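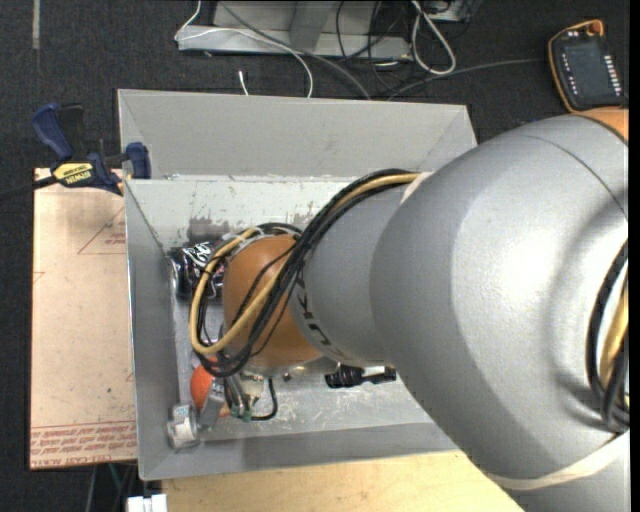 One grey bin, everything in it, and it's driving me up the wall

Posted by Waltraud Schwerdtfeger, 21/03/2026
In: Home and Storage > Boxes, bins and shelving

Hello all, first time asking anything so be gentle! I have a grey rectangular bin, sloping sides, no dividers, and it has become the place where every object without a home goes to live. You can see the sort of thing: a bright orange-red roundish one sitting next to a little silvery cylinder that is in the corner, leaning on the wall. Nothing in there matches anything else. Some of it rolls, some of it is so flat I need a fingernail to get it up off the bottom.

What I'd like is to keep the bin as ONE bin, because it fits the Plakorov shelf in my back room exactly and I'm not buying another shelf, but to be able to reach in and take the thing I want without stirring the whole lot. Small round things always end up in the corners and then I can't get my fingers round them. I tried an old tea towel on the bottom, which was fine until things got wrapped up in it. I tried shoebox lids as trays too, but they bent.

My shelf gives me 31 cm of height and the bin takes nearly all of that, so a lid or a second layer on top is out. Does anybody have a way of dividing up a bin like this that isn't permanent? I change my mind about what goes in it all the time. And is there anything for the corners?

Thank you – Waltraud

3 replies

pegboard_jan

Hi Waltraud, welcome! I had exactly this with the bins in our hall cupboard and went through all the stages you're going through, tea towel included.

For the bottom, get the rubbery grip mat they sell for lining drawers, the open-weave sort. Cut it a bit too big, and then trim it in place until it lies dead flat. If it's even slightly too large it rides up at the edges and you've made yourself a little slide into the corner. Ours came off a roll from Ostermann (the one on the Givstead road, back left past the paint) and there was enough for three bins and the cutlery drawer. Round things still move on it if you knock the bin, but they don't go shooting off when you pull it out from the shelf.

For the corners I cut wedges out of packing foam. Measure up the corner, cut a square of foam, then slice it corner to corner so you have two triangles, and stand one in each corner with the long side facing the middle. No glue. If the foam is a snug fit it stays put on its own. Now anything that rolls stops against the long side of the foam and you can get a finger and thumb either side of it. I did it with a bread knife and the first two looked like something had chewed them, but they work the same!

As for dividing it, I'd go with corrugated card to start with. Two strips with slots cut halfway, push them together like the inside of a wine box. It'll last a few months and costs nothing, and by then you'll know where you want the divisions. When I'd settled on mine I copied them in thin plywood in October and haven't touched them since. Make them lower than the bin by a couple of fingers' width or you'll be scraping your knuckles every time you reach over.

One more thing, leave one section bigger than you think you need. I made mine all the same size the first time round and nothing fitted anywhere.

gordo_in_the_loft

Throw half of it out.

Sorry but someone had to say it. If you haven't wanted it since last year you don't want it. I cleared 800 bits and pieces out of my loft over the winter (yes I kept a tally, the wife didn't believe me) and I haven't missed any of it apart from one radiator key.

tillyflops

I'd ignore Gordo, he says that on every thread :)

Agree with Jan about the mat but I'd skip the dividers altogether if you change your mind as often as you say. What I use is open pots and tubs that just stand in the bin. Margarine tubs, the bottoms of milk cartons, whatever. I did buy the Redus stacking trays first and they're nice enough but the sides are too low for anything that rolls, so they've gone to live in the bathroom.

Pots are good because you lift the whole pot out, tip it into your hand, find the thing and put it back. No digging. Small stuff like your little silvery cylinder goes upright in a narrow pot with others like it, and then it can't lean anywhere. Big roundish things don't need a pot at all, I wedge them between the pots and they help stop everything sliding about.

Flat things are the ones I've never really solved. At the moment mine are in an envelope stood on its edge down the side of the bin, with the flap cut off. It's not pretty – but I can pull the envelope up and see what's in there, and before that I was scrabbling about for them with a butter knife.

Do measure your pots before you go collecting them though. I saved yoghurt pots for weeks and they were all too tall for the shelf above.

Waltraud Schwerdtfeger

Oh these are lovely, thank you! I've got packing foam in the shed from the new fridge so I'm going to do the corner wedges first, and then pots. The envelope is a very good idea as well, I have a drawer full of those.

Gordo, I did take out a few things after reading yours. Then I put some of them back.

Jan, when you trimmed your mat, did you do it with scissors in the bin or take it out each time?

pegboard_jan

Took it out each time, a sliver at a time. Ordinary kitchen scissors. Start with the long side, and round off the corners a bit because the inside corners of ours weren't properly square.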